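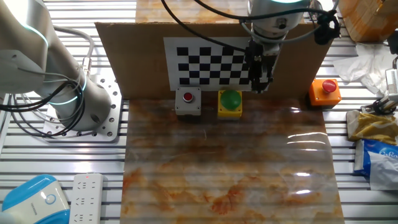
Sastia button-press kit: worth it for a two-arm cell?

kestrel_b
Looking at the Sastia task kit as an acceptance test for a two-arm setup. Button boxes, printed checkerboard, scoring script. Quote from Jerkavstead is $480 with 10 days lead. Anyone running it?

offset_null
Running it since June. The boxes are fine. The script logs contact time and press result to CSV. It expects one arm, so for two you edit the config and give each arm its own base frame. The manual skips this.

mrailside
$480 is too much for push buttons and a checkerboard. Any electrical supplier has the boxes. Print the board yourself and measure the squares with calipers.

offset_null
You're paying for the script and the press-depth table. I built my own set first and spent longer on debounce than on the arm.

mrailside
Debounce is one line. Still not $480.

kestrel_b
How does it deal with different button sizes? A big dome is easy. I care about the small flush ones.

tq_48
Small ones are where you find your calibration error. We ran 48 presses per button with closed fingers pointing straight down. Dome never missed. Small round one missed 15, all to the same side. Redid hand-eye, misses went away. Mount the checkerboard on something stiff. Cardboard bows.

mrailside
Cardboard is OK if you recalibrate when it moves.

tq_48
If you notice that it moved.

kestrel_b
Does Greenberg still sell the script separately?

offset_null
They did, under the Monham name. Last listing I saw was for the old version with no two-arm config. Ask before ordering.

kestrel_b
Will do. Holding off on the full kit until they answer.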